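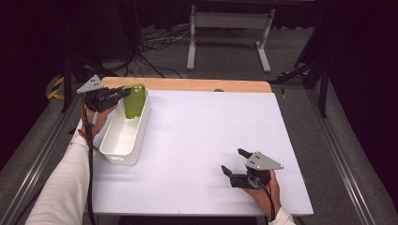 Catalog > Workshop Furniture > Bench Tops > Vokstead 460

Vokstead 460 Replacement Bench Top

The Vokstead 460 is a flat replacement top for packing benches, sorting stations and light assembly tables. It is supplied as a single panel without legs or frame and fits any Prodov bench frame with the standard hole pattern. Frames from other makers can be used if the top is drilled on site.

Construction

The core is birch plywood, sanded on both sides. The working face is a matte white laminate bonded under pressure. The underside carries a plain balancing sheet of the same thickness, which keeps the panel from bowing when humidity changes. Edges are sealed with clear lacquer as standard. A plastic edge strip can be fitted at the factory but must be ordered with the top.

The matte finish was chosen for benches under overhead lighting. Glare is low enough that printed labels can be read from a normal standing position. Pencil marks wipe off with a damp cloth. Permanent marker should be removed with alcohol within the same shift.

Specifications

Depth: 460 mm
Width: cut to order
Panel thickness: 24 mm
Rated load, evenly spread: 500 N per panel
Fixing points: 13, predrilled from the underside
Fixing screws: supplied
Working face: matte white
Edge: clear lacquer, or plastic strip to order
Warranty: 2 years

The load rating applies to a panel supported along both long sides. For a top that overhangs the frame, use the reduced figures in the Prodov frame guide. Point loads such as vises and arbor presses need a steel spreader plate under the foot. The plate is not included.

Fitting

Remove the old top and clear any adhesive from the frame rails. Check the rails with a straightedge. A high spot will show through as a rock in the finished bench and cannot be corrected by tightening the screws. Lay the new top face down on a blanket, set the frame on it and start all the screws by hand before driving any of them home. Work from the middle of the panel toward the ends.

Do not use a power driver on the final turn. The inserts are brass and will spin in the core if overtightened. A spun insert can be replaced with the Wotholm repair insert, which is one size larger and needs the hole to be opened up first.

If the bench is to carry a monitor arm or a lamp clamp, leave the clamp edge free of plastic strip. The strip creeps under steady pressure and the clamp will need retightening.

Care

Clean with water and mild detergent. Scouring powder will polish the matte face and leave shiny patches. Solder and hot glue should be kept off the laminate; a silicone mat is adequate for both. Standing water at the edges should be dried promptly. Relacquer the edges when the surface starts to feel rough.

The top is not suitable for outdoor use, wash-down areas or cutting without a board.

Ordering

State the width and the frame model. Tops for the older Vincze frame use a different hole pattern and should be ordered undrilled. Orders confirmed by noon on Thursday are cut the following week. Cut panels cannot be returned unless damaged in transit. Note any damage on the delivery slip before signing.

Related items
Prodov bench frame, fixed height
Prodov bench frame, crank height
Wotholm repair inserts, brass
Steel spreader plate
Clear edge lacquer
Vincze frame undrilled top

Contact | Delivery terms | Copyright Prodov | Back to top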